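Cell log, Groter simulation bench
June, morning session

08:40. The two-handed cell was brought up in the simulator ahead of the handover to Jundasano. The Palacios hand models loaded at the first attempt. The table height was compared with the drawing and found to be 3 mm low, and was corrected before any motion was permitted.

09:25. Closing force on the right hand was reduced to 70 per cent of the former setting, the earlier value having pushed the fingers through the surface of the fruit. The left hand remains open and clear of the plates while the right hand is under adjustment. The head view was kept at its present angle, from which both plates can be seen on the table.
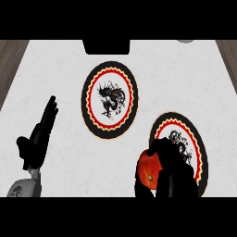

Maintenance carried out

Joint limits for both thumbs were re-entered from the Grarnari sheet. The contact setting for the plate rims was left as it stood. Log files from the previous run, 226 in all, were moved to the archive folder.

Outstanding

The left wrist offset has yet to be confirmed by Palacios. The black hands are difficult to read at the finger joints, and a lighter surface colour has been requested for the next model issue. Up to 9 further trials are permitted under the present settings. The cell was parked at 11:50 and the settings file locked.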